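Zikska hand grippers, blue ridged pads: notes after two weeks of use

Reviewed by Aqeel Kazmi, with test notes from Rania Sfeir. Sat 23 September

We bought the pads as a replacement for the flat grey ones from Plendano, which had started to polish at the tips. A pack of two pairs cost us 53 pounds delivered. They go on hand-held two-finger grippers, used in pairs for recording bench tasks: pick up, move across, put in a tray.

Fitting took less time than expected. Each pad slides over the end of the arm and is held by one small screw. The screw heads are soft and one was marked on the first turn, so use a driver that fits. Check the arm pivots while the tool is open. Ours needed a quarter turn on one side to take out some sideways play, and until that was done the pads closed with a step between them that you could feel with a fingernail.

The ridges run deeper than on the grey pads. On flat-sided things such as boxes and tins this makes little difference. On round or uneven things it does. A walnut is our usual test, as the shell is hard, the shape is never quite the same twice and a poor grip shows up at once as a spin. The flat pads had to be lined up with the seam. The ridged ones will take a nut at most angles, provided the jaws come down far enough for the widest part to sit between them.
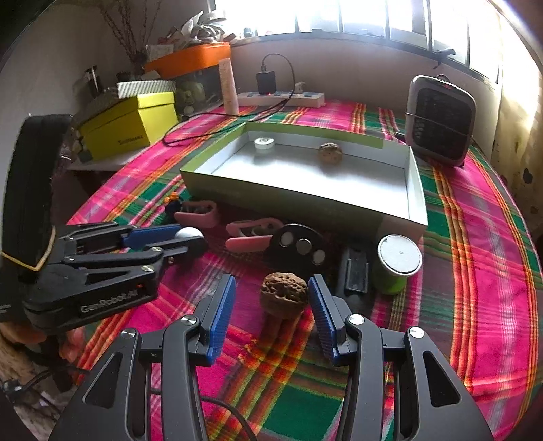
**Stirkdale Handling Group – Bench Tools**

Two-handed work is where the pads have to be judged, one gripper holding a small ball while the other goes for a walnut. A smooth ball is harder than it sounds. Held right at the tip, it depends on very little pad, and a hard squeeze tends to push it forwards. Rania's advice is to close slowly and stop when the pad begins to give. Holger Lundgren prefers to take it further back in the jaws, but he then loses sight of it when placing.

Over 500 closes on the walnut, the ridged pads dropped it 14 times and the flat ones 41. The same person did both runs. We did not repeat the test with a second operator, so treat the gap as a guide.

Faults, in order of annoyance:

- The ridges hold dust and shell crumbs. Brush them out daily.
- Thin items such as cards and flat discs can sit in a groove and come up tilted.
- One pad had a moulding flash along its inner edge – trimmed with a knife, no trouble since.

Wear so far is slight. After 1339 closes in total there is some rounding on the front two ridges and none further back. Zikska gives no figure for pad life. The Plendano pads were due for changing at 700.

We will keep the ridged pads on both grippers for mixed objects and go back to the flat set for cards and paper. Danish Afridi has the spare pair and the correct driver.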